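Gelletti gripper kit, second month
11/20/20

I bought the Gelletti kit in April and then left it in its box until last month. It comes with the two-finger gripper, the wrist camera, a mounting plate, a bag of screws and a printed manual. The price was 1,136 with shipping. The arm is sold separately, and mine is the older Mevden.

Mounting it took me around 30 minutes. The manual shows 4 screws for the plate and the bag had 5, so I have a spare. The cable is short. I had to turn the base of the arm to get enough slack. 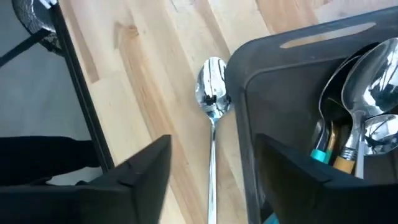
Flatware is what I use it on most. A thin handle on a flat table is hard for any gripper, and the Gelletti does better when it comes straight down and closes slowly. At the default speed it tends to push a handle sideways. I set the speed to low in the menu and left it there.

Shahnaz Ranasinghe has the Wanigasekara gripper and likes it. Hers has softer pads, and the software is easier to set up. It also costs more, and replacement pads have to be ordered. Gelletti pads are in stock at the shop in Gendville.

I am keeping mine. I would like a longer cable, and I have written to the company to ask if they sell one.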